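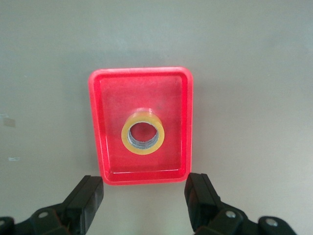
The Trutell parts tray is a shallow rectangular tray in translucent plastic, sold singly and in packs. I bought the red version in October for holding tape, fixings and offcuts on the bench, and it has been in daily use since then. The walls slope inward to a flat floor, and the corners are rounded, so small items can be swept out with one finger. A roll of yellow tape laid on its side takes up a third of the width or so and sits clear of all four walls, leaving room to get a thumb and finger down to it from any direction. The floor picks up faint scuffs and smudges, and on the translucent finish they show.

Weight and load. The tray weighs 162 g on my kitchen scale. Loaded with 500 g of mixed screws and carried by one short side, it flexed slightly along the long walls but did not spill. I would not go much beyond that one-handed. The rim is raised and gives a decent grip, even in thin work gloves.

Cleaning. Warm water and washing-up liquid remove dust and most adhesive residue. Old tape gum needs a plastic scraper and some patience. White spirit on a cloth left no clouding on the underside, where I tried it first. A scouring pad does leave marks – use a soft sponge.

Stacking. Two empty trays nest well and come apart without a struggle. Five or more tend to bind, and Norbert Jurčo, who shares the workshop, now puts a strip of card between his. Loaded trays cannot be stacked at all, as there is no lid and no step in the wall to carry the one above. The Kollár tray I used before had a lid, though the catches broke in the first winter.

Movement on the bench. There are no rubber feet. On a smooth worktop the tray slides if knocked, more so when it holds only one light item. Four stick-on pads cured this, at the cost of the nesting.

Colour. Red is easy to find on a pale bench. Small brass parts are also easy to pick out against the floor of the tray, copper rivets less so. Under a strong lamp the plastic throws reflections that can hide a pin or a small washer, and moving the lamp to one side helps.

Recommended for tape, hand tools and sorted fixings. Not recommended for storage in a van, where a lid is needed. Replacement trays are listed under part number 542.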